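How to prepare a reading script for a literary evening

Updated Tue 15 March

These notes cover the paper script a reader takes to the lectern at Esville. They apply to poetry, fiction and short critical talks. Slides and recordings are dealt with on a separate page.

1. Fix the running time

Ask the organiser for the length of your slot in minutes and whether it includes the introduction. At the Rutuno evenings the slot is 20 minutes and the introduction is extra. Elsewhere it may be counted in.

Read one full page aloud at the pace you intend to use and time it. Do this standing. Divide the slot by the result to get the page count, then take off one page. Poems need a separate allowance: add 5 seconds for each title and the same again after each last line.

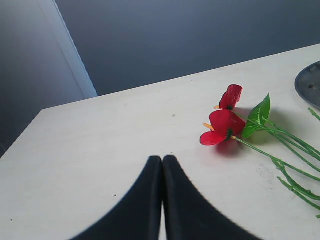 2. Make the cuts

Work on a copy. Mark whole paragraphs first and single sentences afterwards. A cut that removes the first mention of a character has to be repaired, usually with one added clause.

Do not cut inside a poem. Drop the poem and choose a shorter one.

For an extract from a longer work, write a lead-in of no more than four sentences. It should give the speaker, the place and the point reached in the story. Type it at the head of the script so that it is counted in the timing.

3. Lay out the pages

Use a serif face at 16 point, with line spacing of one and a half. Set the text on the upper two-thirds of the page only. This keeps the reader's head up and leaves space for notes.

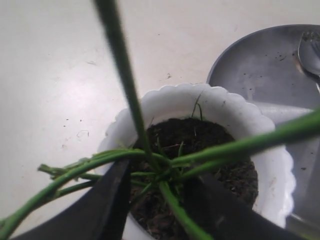

White pot with a scalloped rim, green-stemmed plant.

End every page on a full stop. If a sentence runs over, move all of it to the next page, even where this leaves a gap. For verse, break between stanzas. Where a stanza is longer than the page allows, break after a line with end punctuation and draw a short arrow in the bottom margin.

Print on one side. Number each page at the top right, in figures large enough to check at arm's length. Do not staple. Pages are slid to the left as they are finished — turning them over makes a noise that most microphones pick up.

4. Mark up for the voice

Use pencil. The set of marks we use was drawn up for the De Smet translation readings and is kept small on purpose:

/ short pause
// full breath
underline: stress
wavy line: slow down
box: name or foreign word, with the sound written above it

Mark only the places where you went wrong in rehearsal.
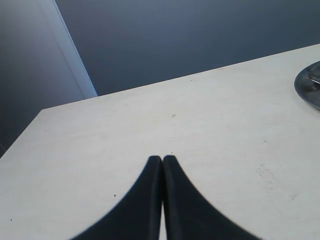 A script with a mark on every line is harder to read than one with none, and the marks stop being seen after the second page. If a passage still fails after three attempts, the fault is more likely to be in the cut than in the delivery. Go back to step 2 and restore the missing sentence.

5. Rehearse and check

Read the whole script twice, aloud, with a clock in view. Write the elapsed time at the foot of every fourth page. On the night these figures show whether to drop the optional passage, which should be bracketed in advance.

Carry a second copy in a different bag. Readers in the Erkier room should also ask for the lectern lamp when they arrive, as it is stored in cupboard 303 and is not put out by default.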